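4.3 Leveling the Table and Fitting the Feet

Applies to the Tarkton height-adjustable table, all top sizes.

1. Turn all four feet clockwise until they stop.
2. Set the table in its final position. Leave 5 inches between the top and the nearest wall.
3. Place a spirit level along the long side of the top, then along the short side.
4. Turn out the foot at the lowest corner until the bubble is centered in both directions.
5. Tighten the lock nuts – hand tight, then a quarter turn with the wrench supplied.

Note: On carpet, repeat steps 3 and 4 after nine days.

CAUTION: Do not turn a foot out past the red line on its thread. The foot can come loose under load.
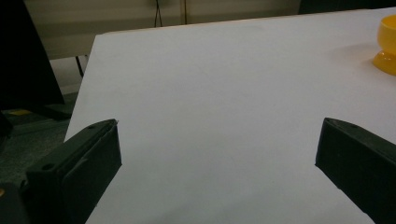
The top may be used as soon as the lock nuts are tight. Clean it with a damp cloth and mild soap. Scouring powder and solvents dull the finish and are not covered by the warranty.

The load limit is 300 pounds, spread evenly. Do not sit or stand on the top – side loads can bend the leg brackets.

If the table still rocks, check the crossbar bolts (see 3.6) before adjusting the feet again. Replacement feet are listed as part 645.

Shares: 5 | Comments: 9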